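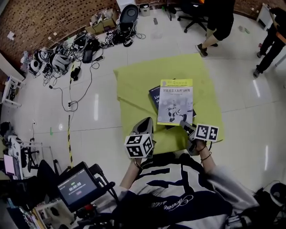

Chapter 7
How a Bill Becomes Law in a Parliament

Before you read
Think of a rule at your school or workplace that changed in the past year. Who suggested the change? Who had to agree to it before it took effect?

Key terms: bill, reading, committee stage, amendment, upper house, assent

In September, the government of Hallarby announced that it wanted to change the way towns pay for bus service. The announcement made the evening news, and many people in Hirkville, the second-largest city, believed the new rules were already in force. Some called the city office to ask about their fares. The staff told them that nothing had changed yet. The government had a plan, but a plan is not a law.

This chapter follows the bus bill from its first draft to the day it took effect. Hallarby has a parliament with 2 houses. The lower house has 100 elected members, and the government must keep the support of more than half of them to stay in office. The upper house is smaller. It can delay a bill and suggest changes, but it can't block one forever.

7.1 Where bills come from

Most bills in a parliamentary system are written by the government. A minister decides what the bill should do, and lawyers in the ministry put it into legal language. This can take months. The bus bill was the work of the transport minister, Fahad Swati, whose party had promised it during the election campaign.

Members who are not ministers may also introduce bills. These are called private members' bills. They get less time for debate, and few of them pass — though some important laws have started this way.

7.2 The first and second readings

At the first reading, the title of the bill is read aloud and the text is published. There is no debate. Members then have time to study it and hear from the people they represent. During this period the Hallarby parliament received 2,000 letters about the bus bill, many of them from small towns that feared losing their routes.

The second reading is the first real test. Members debate the main idea of the bill and leave the details for later. If the bill loses the vote at the end of this debate, it goes no further. A government with a large majority will usually win. A government with a narrow majority, or one that depends on a smaller partner party, has to bargain first.

Swati's party held the most seats but needed the votes of its partner. The partner party agreed to support the bill at second reading on one condition — that rural routes would be protected for seven years. That promise was not yet in the text. It would have to be added in committee, the stage covered in section 7.3.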